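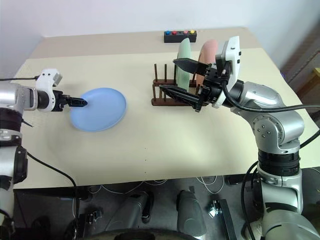 Good evening. I hire out crockery for a living, which means I've spent a large part of my adult life thinking about plates, and an even larger part washing them. Tonight is about what happens to a plate between leaving my van and coming back to it, and what that tells you about parties. Start with colour. A light blue plate, round, on a pale table against a white wall, is easy to find again at the end of the night. A white one in the same spot would be halfway to camouflage. I held out against coloured plates for years on grounds of taste. I've now got shelves of them, and my taste can go and wait in the van.

(Pause. If they laugh, go on. If they don't, go on slightly faster.)

Who I am. Geetha Sastry, Grilcombe Plate Hire. Started in a garage with one set of dinner plates bought from a hotel that was closing. They had the hotel's crest on them, so for the first year every wedding I did looked as if it had been burgled from a better one.

What people think they are hiring. They ring up and ask for plates. I say, what sort? There's a silence. I can hear them looking at their own cupboard. Then they say "normal". Normal covers anything from a saucer with ambitions up to something you could serve a goose on.

How to order. This is the useful part, so say it slowly.

Ask what the food is before you ask how many guests. Curry wants a rim. A buffet wants a plate small enough that people go back, because if you give a man a big plate at a buffet he will treat it as a building site. Cake wants a side plate and will be eaten off a napkin anyway.

Then the number. Sit-down meal, one each per course and a few over. Standing up, you need more than you'd believe. People put a plate down to shake hands with an uncle, and that plate is dead to them. They couldn't pick it out of a line-up. They take a clean one.

The Menon anniversary. (Have permission to tell this. Do not do the voices.)

Lovely family, big garden, 243 guests on the list. They ordered one plate per guest because the son had made a spreadsheet. I suggested 410. He told me, very politely, that this was upselling. We settled on 500 after his grandmother got on the phone, and I'd like it noted that she was the one who went up. By the time the sweets came out there were clean plates left, but you could have carried them under one arm.

Afterwards they were in the flower beds, on the wall, up the steps, one on top of the gas meter. I have great respect for whoever ate a samosa beside a gas meter in evening dress.

Where plates go. Windowsills first. Then the stairs, always the third or fourth step, which is where people sit when they want to leave but their lift doesn't. Then bathrooms. I don't ask about bathrooms.

Breakages. Everybody assumes it's the drunk guests. It's hardly ever the guests. It's the helpful ones at the end, who stack. They stack dinner plates on side plates with forks still in between, then carry the lot at chest height talking over their shoulder. My worst single evening was 58 gone in one stack, and the person carrying it was a physiotherapist.

(If anyone in the audience is a physiotherapist, change to dentist.)

Please, if you take one thing home: same size with same size, cutlery out, no higher than your hand is long. And if you drop one, tell me. I charge less for a broken plate than for a missing one. A broken plate I can replace that week. With a missing one I spend a fortnight hoping.

Chips. A chip on the rim means the plate is retired. No discussion. I have had customers say they don't mind, they'll put it face down. I don't know what they're planning to eat.

Washing. We send them out clean and ask for them back scraped. Scraped doesn't mean washed. Some people can't bear it and wash everything before I arrive, by hand, in lukewarm water with the last of the washing-up liquid, and dry them on a towel the dog has had. I thank them and take the plates home and wash them.

The machine is a Vilten, second-hand, and it sounds like a ferry docking. It does a rack faster than I can empty one. My neighbours on the Kestent estate were sent a box of biscuits when it went in, and they've been sent one every April since. I regard this as rent.

Paper plates. I'll be asked, so get in first. I've nothing against a paper plate. It has its place, and its place is under something dry. Put gravy on it and you have perhaps four minutes. What I'd say is do the sum properly, with the bin bags in, and the second paper plate everybody puts under the first one. Then ring me.

Melamine. Fine for children. Bounces. Adults tap it with a fingernail and look at you.

Prices. Don't read out the list, it's on the leaflet by the door. Only mention that delivery inside Grilcombe is included and that "inside Grilcombe" stops at the bypass, whatever your estate agent told you.

Last bit, if there's time. (If there isn't, skip to questions.)

Story of the plate that came back. Hired out for a christening, went missing, written off. Six years later the same family books me for the same child's birthday and there it is in their kitchen, under a spider plant. I said nothing. She said nothing. When I unpacked the van that night there was one more plate in the crate than I'd delivered, and it had been washed.

Questions. Repeat each one back, as the hearing loop only picks up the front. No, I don't do glasses. Yes, I know somebody who does.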